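# Chapter 4: From Seeing to Reaching

Pick up the nearest mug. Go on, do it now, and try to notice the moment you chose where your fingers would go. Most people can't find it! Your hand opened to the right width while it was still travelling, and your eyes had probably moved on to something else. This chapter is about writing software that does the same job, and it's my favourite part of the whole book.

In Chapter 3 we left the perception stack with a list of objects, each with a label, a pose and a confidence score. A planner could take that list and be perfectly happy with it, right up until the first real workbench. Labels overlap, cables run behind things, and a dark glossy surface gives the depth camera almost nothing to work with. The pose you trusted is a guess with a spread around it, and the hand has to travel through that spread before it touches anything.

We'll build the reaching pipeline in 3 stages:

1. **Candidate grasps.** Given a partial view of an object, propose hand poses that might hold it.
2. **Motion planning.** Find a joint path to each candidate that keeps the forearm, wrist and fingers clear of the neighbours.
3. **Closing the loop.** Keep looking on the way in, and change your mind when the picture changes.

The code is in the `tillside` package you installed in Chapter 1, and the exercises use the Gidwood object set: 2,690 labelled views, of which 2,393 are for training and the rest are held back for you to test against. Please don't peek at the held-back ones (the temptation gets strong near Exercise 4.6, when your grasp scorer starts to look really good).

You'll need the frame transforms from Section 2.5. If your quaternions are rusty, spend an evening there first, as a flipped sign in the wrist frame looks exactly like a bad planner and can eat a whole weekend.

Section 4.1 begins with a cluttered bench and one question: with the hand already over the mat and its fingers out ahead of it, which of the things within reach should the planner treat as a target, and which as an obstacle?

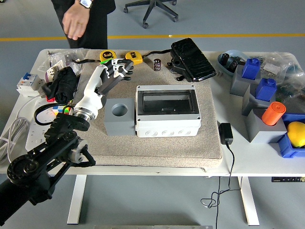
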